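Small apartment bathroom, no counter space, where does everything go?

134 views · 6 comments · 2 shares

Kutmont
July 7, 2021
So we moved in May and I love the place, but the bathroom has a pedestal sink and that's it. No counter, no cabinet, one skinny window ledge. My toothbrush has fallen in the sink more times than I want to admit. I rent, so no drilling into the tile. What are you all doing with your stuff?

Huller
Been there! I gave up on the sink completely and put a narrow shelf unit over the toilet tank (the tension pole kind, no holes). Mine holds almost 90 pounds, supposedly, and I've got towels, TP and a plant on it. For brushes I like a plain cup, easy to rinse out.
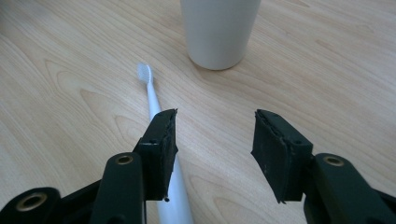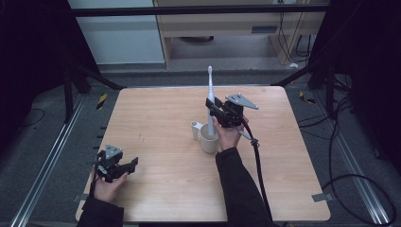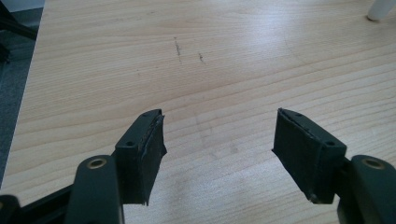

Measure your ceiling before you buy a pole shelf, though. Mine came too short and I had to send it back, and the return took forever. Also get the kind with rubber feet, and tighten it again after a week or so because it settles.

3 likes · Reply · Share

Khondokar
over the door hooks

1 like · Reply · Share

Custwood
I'd ask your landlord about a medicine cabinet first. Ours said yes right away and even paid for it! If not, a rolling cart is great, I just park mine in the hall when I shower. Stick-on hooks never last in my bathroom, too steamy.

Reply · Share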